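Rindville Neighbors Help Board
Home and Rentals > Moving Out

Landlord wants to keep 200 of my deposit for "debris." Is it worth arguing?

Posted by taston_upstairs

I moved out of a one-bedroom in Taston at the end of August after three years. Place was clean. I don't mean "I ran a vacuum near it" clean, I mean I took the knobs off the stove and washed the stubs they sit on. I patched the nail holes, did the inside of the oven, and found a fork behind the radiator that I'm fairly sure predates me.

My deposit was $1019, a number I have never been able to get anyone at Chaudhry Property to explain. What came back was $819 and a letter with one line on it: "Debris removal and sweep, $200." No photos, no receipt, no mention of what the debris was or whether it put up a fight.

The only thing I can come up with is the closet. I shredded a lot of old bank mail the last night and some of it may have drifted. We are talking about paper. I would have come back and swept it up for a sandwich.

I have my own pictures from the afternoon I handed over the keys, but I didn't open every closet door for them. I signed a move-in checklist back when I got the place and I think I still have it. Do I push back, or do I accept that I paid for the most expensive broom in the county?

Hafþór Vigfúsdóttir

Push back, politely and in writing. I rented out the lower half of a duplex for a long time, so I've been on the side that writes those letters, and one line with a round number on it is usually somebody guessing.

Look up the deposit rules for your state before you do anything else. Many places make the landlord send an itemized list within a set number of days, and some want receipts or an estimate to go with it. If they missed the deadline or skipped the paperwork, that can matter more than whatever was on the closet floor.

Then write a short letter. Give the address, the date you returned the keys, the amount held, and ask for the invoice and any photos taken after you left. Attach yours. Say you want the remaining $200 by a certain day. Leave out the fork.

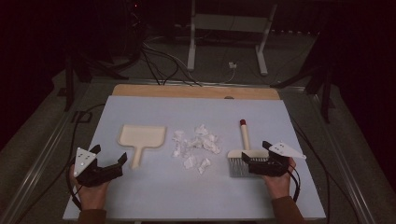

Can they charge for cleaning if the lease says the unit has to be left "broom clean"?

They can charge what it reasonably cost to get it to that standard if it wasn't there already. Broom clean generally means your belongings and trash are out and the floors are swept. A few shreds in a closet could technically miss it, but the charge should look like the time it took, and sweeping a closet is a job of a few minutes even for someone who stops to read the bank statements.

Send it by a method that gives you proof of delivery and keep a copy. If they don't reply, small claims is the next step. Filing fees vary, so check yours first – there's no joy in winning 200 and having spent most of it on parking and copies. In my experience the letter does most of the work. Property offices can tell the difference between a tenant who is annoyed and a tenant who has a folder.

And find that move-in checklist. If it says the closet floor was scuffed or dirty when you got there, put it on top.

skundon_road_dave

they do this to everybody. my cousin had Chaudhry and they got him for "blinds" and he didnt have blinds. just call and be annoying, ask for the manager, call again at 4:55 when they want to go home. worked for him, he got half

marigold2

Agree with the letter, not so much with the 4:55 thing, although I respect it. Make sure they have your forwarding address in writing too. My check sat in an office drawer for 2 months and when I finally called they told me they had no idea where I'd gone. I had moved across the street.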